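Robot club ran late again last night, and I'm typing this with a cold coffee and very little brain left, so bear with me! We have until January to get both arms working in the same space without bumping into each other, which sounded easy when Lakshmi Thomas pitched it to us.

I'm on the left arm with Tarık Coşkun. Our job is the blocks and the yellow L pieces – the right arm gets the file organizer.

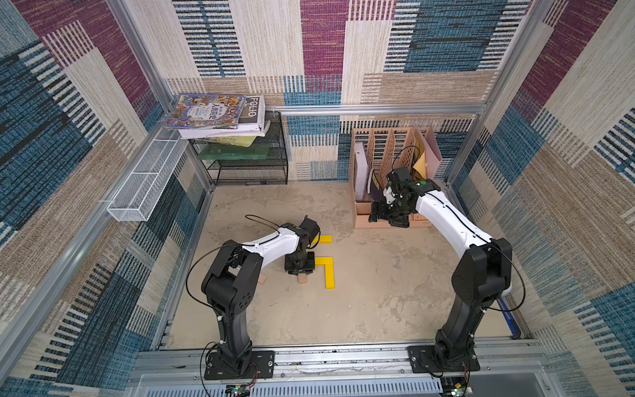
Tarık wants to slow everything down to 70 percent speed and I keep arguing with him (I lost, it's at 70 now). We also spent way too long on the wrist cable, and I rewrote the wait step 3 times. Lakshmi says the log is up to 1,332 lines and would somebody please clean it up. That somebody is me, on Saturday, with snacks.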